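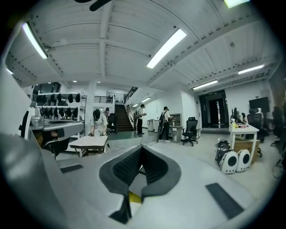 What do you do with a sourdough starter while you're away for two weeks? Feed it stiff, so it's more like dough than batter, and put it in the back of the fridge with the lid on loose.

February 21, 2020
Posted by Marina Karras to the Plavside Bakers list

Hi all,

I promised I'd write this up after the questions last month, so here goes. My starter lives in an old Clivari jar and I've left it alone for 16 days more than once (once on purpose, once when our flight home got moved!). It comes out gray on top and smelling like nail polish, and it has been fine both times after two or three feedings on the counter. Pour off the liquid or stir it in, I've done both. Pink or orange streaks are another story -- throw it out and begin again.

Jae-in Bae wrote:

> I took mine out of the fridge and fed it once, then baked the
> same day. The loaf was a brick. I used 222 grams of starter,
> which seemed like plenty. Is it the flour? I switched to the
> rye from Athanasiadis in April and I've never been sure of it.

Jae-in, I don't think it's the flour, I love that rye. One feeding just isn't enough after a long cold spell. Wait till it doubles twice in a row, then bake. Mine takes a day and a half in a chilly kitchen and a lot less in summer, so watch the jar and forget the clock. 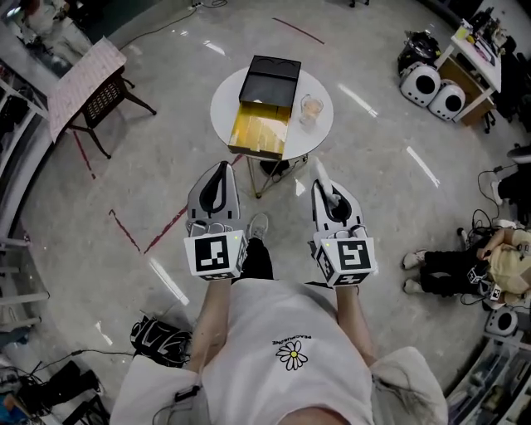

Can you freeze a starter? It often comes back, but it's slow, and drying some on parchment is a safer backup.

I spread mine as thin as I can, leave it out until it snaps, then crumble it into an envelope. Ottar says he keeps his dried flakes in the freezer too, which sounds like belt and suspenders to me, but his bread is better than mine so I'm not going to argue.

Oh, and whoever borrowed my long banneton after the Gokthorpe bake sale, I'd love it back before Easter -- you can leave it on the porch if I'm out.

Marina

We use cookies to remember your archive settings. By continuing to browse you accept our use of cookies.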